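Temport Equipment Planning Group
Minutes of the December meeting, 2:00 p.m., second floor meeting room 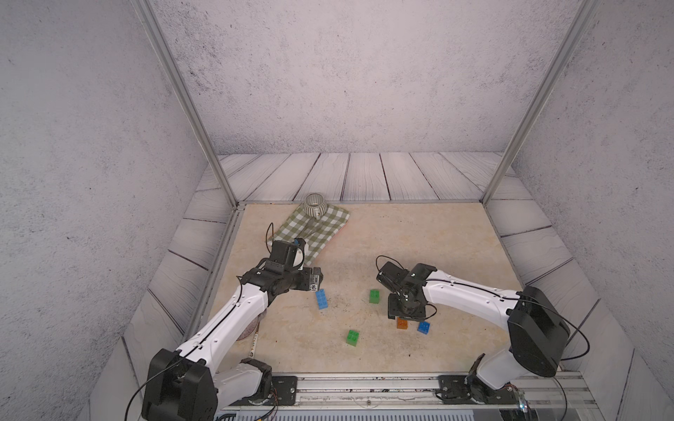

Two-arm tabletop cell with the cup, cloth and brick set.

Present: Magdalini Politis (chair), Leonidas Economou (minutes), bench staff.

1. Previous minutes
Approved with one correction. The Shehu quote was for grippers only and did not include cabling.

2. Second cell
Leonidas presented the request for a second two-arm cell built to the same layout as the first, with both arms on a front rail and walls on the back and sides. Clircombe quoted $1,938 for the enclosure, rail and mounting plates. The arms are priced separately and the quote for them has not arrived. Magdalini asked that no part of the order be placed until both figures are in hand. Agreed.

3. Spares
The group discussed keeping spare servos on the shelf. Leonidas asked for 24. Magdalini thought this was high for two cells and asked for the replacement log before deciding. Carried over.
Gripper fingers: three spare pairs approved from the current budget.

4. Cabling
Staff asked for a standard cable route along the upper arms and a fixed length of slack at the wrist. Ikum will supply cable sets for both cells at $490. Approved.

5. Task objects
Bricks, cups and cloths will be bought in duplicate so both cells can run the same tasks. To come out of consumables. There was some disagreement over whether to add larger bricks. Left for next time.

6. Actions
Leonidas: get the arm quote, circulate the replacement log, place the Ikum order.
Magdalini: confirm bench space and power for the second cell.

Meeting closed at 2:50 p.m. Next meeting in January, same room.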